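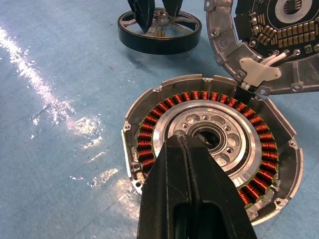

Trarelari Handset, two-arm kit
Reviewed by Reiko Yokoyama

Two handles, a foot pedal, and the promise that your robot will learn motor teardown by following along. Up to 45 demonstrations, says the manual, whose author has clearly met a more gifted class of person.

I gave it hub motors. Steering is lovely – my wrist turns, the gripper turns, no lag I could feel. Force feedback is another story. Over a bearing you get a faint buzz, much like a phone ringing in someone else's coat. The rubber pads grip well and collect grease even better.

Playback is fussy. Priit Grigaitė hesitates before every screw, and the robot now does too, with great conviction. The software lets you trim pauses, one at a time, in a window the size of a stamp.

At $2,000 I'd buy it again. The $500 carrying case I would leave in the store.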